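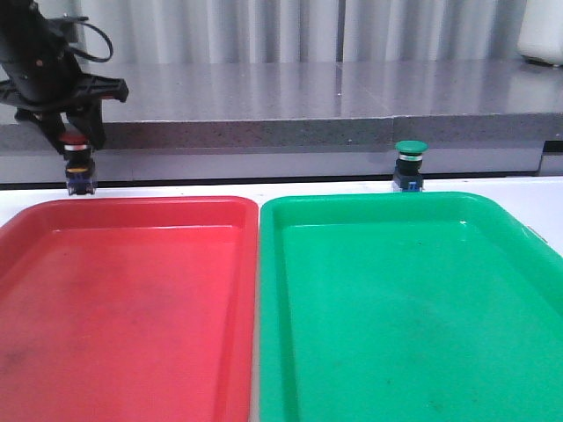 Figure 2. Sorting task, fixed camera view. The gripper holds the red push-button switch near the far rim of the red tray; the green switch stands upright on the table behind the green tray.

4.2 Color-matched sorting

The second task asks the policy to place each push-button switch in the tray of the same color. Both trays have a similar shape and size, so color is the main cue for the goal. The switches differ in cap shape: the red one has a rounded cap and the green one a wide, flat mushroom-style cap (Figure 2). We therefore cannot rule out that the policy reads cap shape as well as color, and we return to this point in Section 5.

Demonstrations were collected by teleoperation at the Hallside lab. After removing episodes with dropped camera data, 2425 remained. We held out 964 of these for validation and trained on the rest. Start positions were drawn at random from the strip of table behind the trays, and the order in which the switches were to be picked was left to the operator.

We compare Omard with the Elau baseline, using the same image encoder and action horizon for both. Most Elau failures came at release. The gripper opened while the switch was still over the rim, and the terminal block at its base caught on the edge. Omard made this error less often, which we attribute to the added height term in the loss. Grasp errors were similar for the two methods and occurred mainly when a switch was placed close to a tray.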